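4 Setting Up Collection Points and Labels

This section covers bin placement, label printing and the first registration of a collection point in Imora. Complete Section 3 (Site Account) before you start. You need the site code, the administrator login and one roll of label stock for each floor.

4.1 Before You Start

1. Log in to Imora with the administrator account. Standard user accounts can view collection points but cannot create them.

2. Open Site > Streams and confirm that the waste streams match your hauler's contract. The default streams are General, Paper, Cartons and Cans, Glass, and Food.

3. Turn off any stream your hauler does not accept. A stream that is turned off stays in past reports but no longer appears on the label sheet.

Note: Beverage cartons are handled differently from one hauler to the next. In the Uststead template they belong to Cartons and Cans. In the Dillport template they belong to General. Check the template name at the top of the Streams page.

CAUTION: Do not rename a stream after labels have been printed. The code on the label points to the old name, and pickups will be logged as Unassigned until the labels are replaced.

4.2 Placing the Bins

1. Put each bin where the waste is produced. Desk, counter and tabletop bins are all valid collection points, provided each one has its own label.

2. Leave the area above the opening clear. Items should be able to drop in without touching a shelf or cabinet door.

3. Keep any bin registered as Food at least 50 inches from a heat source.

4. For bins without a lid, set Lid Type to Open. The weekly odor reminder is then switched on for that point.

5. Tell users to empty cartons before disposal. Flattened or crushed cartons take up less room, and the fill estimate in Section 6 assumes that they have been crushed.
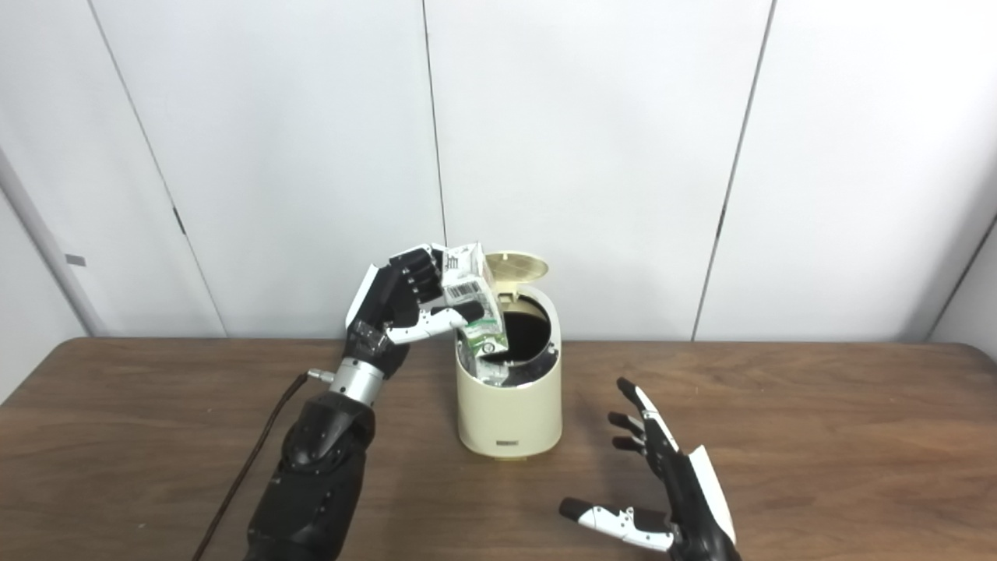

4.3 Printing and Applying Labels

1. Go to Labels > New Sheet and select the floor.

2. Select the label size. Small labels are for bins under 3 gallons. Large labels are for everything else.

3. Print one test label on plain paper and scan it with the Imora app. If the scan fails, set print density to High and repeat.

4. Print the full sheet. Allow 45 seconds for the ink to set before handling.

5. Clean the bin surface with a dry cloth and apply the label to the side facing the user, below the rim. Labels applied across a seam or a curved corner may not scan.

Note: Each site license covers 3,000 labels. Reprints of an existing label do not count toward this limit – replacements for deleted points do.

4.4 Registering a Collection Point

1. In the app, tap Add Point and scan the label.

2. Enter the room number and select a stream. The room number must match the floor plan uploaded in Section 3.

3. Enter the bin volume. If it is not marked on the base, use the table in Appendix B.

4. Assign a contact. This person receives overflow and missed pickup messages.

5. Tap Save. The point is shown in gray until its first pickup has been logged, then in green.

CAUTION: If you see error 889, the label has already been registered at another site. Do not force the registration. Set the label aside and use the next one on the sheet.

4.5 Moving or Retiring a Point

To move a bin within the same floor, open the point and edit the room number. The label stays valid. To move it to another floor, retire the point and register it again with a new label.

Retired points are kept in the Skoryk archive for one reporting year and can be restored by an administrator during that time.

Section revised 29/07/2024 by Marta Zakharchenko. Technical check: Ashok Semwal.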